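Review: Vastholm demo collection kit (simulated cell + leader input), 3.5 out of 5

Posted November 11, 2025

Short version for people in a rush. Good sim, good recorder, bad docs, export tool that needs a babysitter. If you want pick and place demos for an imitation policy and you don't have a real arm to wear out, buy it. If you need soft stuff, cloth, cables, anything squishy, look elsewhere.

What I used it for. Small block work. Pick a block up, put it down somewhere useful, next one. We've been training a policy on this sort of thing since August and our old setup (homemade scene, homemade logger, my fault, all of it) was dropping frames every time the disk got busy. So we switched. 592 episodes saved with Vastholm so far. Decent sample for a review I think.

Install. Took one afternoon. The installer wants its own Python and gets grumpy if you have another one on the path. There is a page about this in the manual but it's filed under "Licensing", go figure. Once it's up it stays up. No crashes during recording. Two in the scene editor, both when I undid a table resize. Save before you resize.

The scene. You get a stock room with a table and an arm on a pedestal, and you can leave it alone and start recording right away. I did. Lighting is fine out of the box, shadows are soft and they land on the table where the policy has to deal with them, and I wanted that. Our old scene had no shadows at all and the policy fell over the first time it saw one.

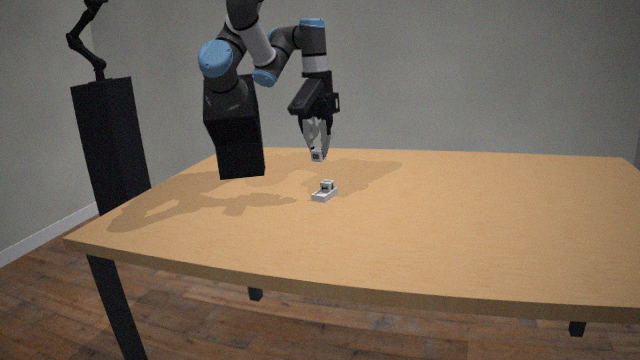
Contact is where I expected trouble. Cheap sims let blocks slide out of a parallel gripper or stick to it like glue. Vastholm is in between, closer to right than anything I had before. Defaults for friction are a bit grippy. I turned it down one notch and stopped fiddling. Releases are clean if you open slow. Open fast and the block can hop a little on landing, so tell your operators.

Driving it. I tried the keyboard first, don't bother. Hernora hand controller next, much better, and after 15 minutes I could do a whole stack without swearing. Wrist rotation is mapped backwards by default!! Change it in the first five minutes or you'll learn it wrong like I did and have to unlearn it.

Recording. The best part of the whole package. One key starts an episode, one key ends it, one key throws it away. The throw-away key is big deal. Bad demos happen all day — you bump the block, you hesitate, you come in from a dumb angle — and with the old logger I had to write down the number and delete it later, and later never came. Joint states, gripper state and every camera go in one file with one clock. I checked the clock against the sim step and it lines up.

Also nice: a "mark" key for adding a note at a time step. I use it for regrasps. Makes filtering easy when you want only the clean ones, or only the messy ones for recovery training.

Cameras. Comes with 4 presets, fixed views and a wrist view. The fixed ones are fine, nothing to say. The wrist view is a fisheye and took me a while to like. Turned out to matter most. Trained with fixed views only, the policy gets near the block and then dithers. Add the wrist and it commits. You do have to keep the lens settings the same between sessions and the software does NOT warn you if they changed. Lost a morning to that. 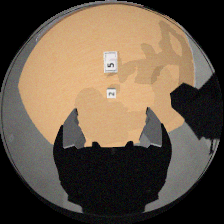

Wrist view, jaws open, labels 5 and 2 on the table side of the gripper.

Markings are small in the fixed views, by the way. If your task depends on reading which block is which, get it from the wrist camera or bump the render size up. Render size costs you speed. On my machine the highest setting made the arm feel laggy, and laggy driving makes bad demos, so I record at medium and re-render later from the saved states. Re-rendering works great and should be on the front page of the manual insted of buried in an appendix.

Export. Ugh. The exporter writes a folder per episode and if one fails it skips it with a single line in a log you will never read. 7 of mine went missing like that. They were all long episodes. Running them again one at a time worked. Support (the Hrynyshyn desk, they handle tickets for Vastholm) answered next day, polite, said a fix is coming, no date. Imov format comes out fine. Anything else, plan on writing a converter.

Variety. Careful here, the tool won't save you from yourself. There is a randomizer for start positions but it is off by default and the range is timid. I recorded my first batch with it off. Useless batch, policy memorized one spot. Turn it on, widen it, then swap operators if you can, people approach blocks in diffrent ways and the data is better for it.

Pros: recorder, discard key, one clock, re-render, sane contact, shadows
Cons: exporter, docs, backwards wrist mapping, no warning on lens changes
Would buy again: yes, for rigid blocks

Will update when the export fix lands.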